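I want to write a few posts about learning to write in English when your first language is another one. I am doing it for 11 years now, for money, and I still look up "lay" and "lie" every time. (1/17)

My first paid text was a product page for a small company, Celtard. They made garden hoses. I got the job in January and I wrote 700 words about a hose. The editor sent back 2 paragraphs. The rest was crossed out. (2/17)

I was offended for one whole evening. Then I read her version aloud in the kitchen and I understood it without stopping. With my own version I had to stop at every comma. (3/17)

In my language a long sentence is polite. It shows that you took time for the reader. A short sentence sounds like you are angry, or like you are selling fish. So when teachers told me "write short," I heard "be rude." (4/17)

It took me years to believe that an English reader does not feel insulted by a period.

The articles are another story. My language has no "a" and no "the." I learned the rules from a thick gray grammar book and the rules were fine until the first real text. Why "in the hospital" in America, but "in school"? I asked three Americans and I got three shrugs. (6/17)

What helped me was to stop with rules and copy by hand. Every morning before breakfast I copied one page from a book that I liked. No thinking, only the pen. After some months my hand started to write "the" before my head had an opinion. (7/17)

I did this with old detective novels from the Arness street market. They cost almost nothing, and people in them speak in normal sentences. "He shut the door. He did not lock it." You can learn a lot from such a door.
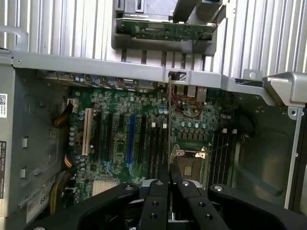 Then came technical manuals, and this is where I really learned the language. A manual does not forgive you. If I write "remove the cover and the card with the screw," is the screw holding the card, or do I use the screw to remove it? With a novel the reader will guess. With a tower that has the side panel off and a processor socket sitting empty right of center on the board, I don't want anybody to guess. I also learned to use color when the names fail. "The bright blue slot" is a very good phrase. A person who never heard the words PCI Express can find the bright blue slot, and the cream-white one too. (9/17)

My longest job of this kind was for Zorkska, a setup guide in 2000 words. I had to use the same word for the same part from the first page to the last. At school they punished us for this! Repeating a word was a sign of a poor mind. So I had "cable," then "cord," then "wire," then "lead," all for one cable. (10/17)

The client wrote to me, very kindly: "How many cables are in the box?"

I keep this message. I read it when I feel too elegant. (11/17)

Prepositions. I have no advice. I have a notebook. On the left side is the verb and on the right side is the little word which comes after it, and I add to it almost every week. "Depend on." "Consist of." "Married to," and not "married with," which I said at my own wedding, into a microphone. (12/17)

People ask if I use a spelling checker. Yes, of course. But it will not tell me that "eventually" is not the same as "maybe." In my language the word that looks like it means "maybe." I once promised a client that I would eventually deliver on time. He called me the same hour. (13/17)

False friends like this one are the most dangerous for people who are already good. A beginner checks everything. I was sure of "eventually," so I never checked it. Now I have a separate page for the words I am sure of. It is a strange page, but please try it. (14/17)

About accents in writing — I think we have them, and I don't try to remove all of mine. An editor at Testa (it was a small travel newsletter, it is closed now) left one of my odd sentences as it was. I had written that the bus "arrived with great tiredness." I asked her to correct it. She said no, she liked that bus. (15/17)

But there is a place for it. In the travel newsletter the bus can be tired. In the setup guide the cable is a cable. Before I start a text I ask myself which of these two I am writing, and I put the answer on a piece of paper next to the keyboard, because after lunch I forget. (16/17)

If you are starting now: read your text aloud, slowly, to a wall if you have no family. Mark the places where you run out of air. Cut there first.

And if you know why it is "in the hospital," my messages are open. (17/17)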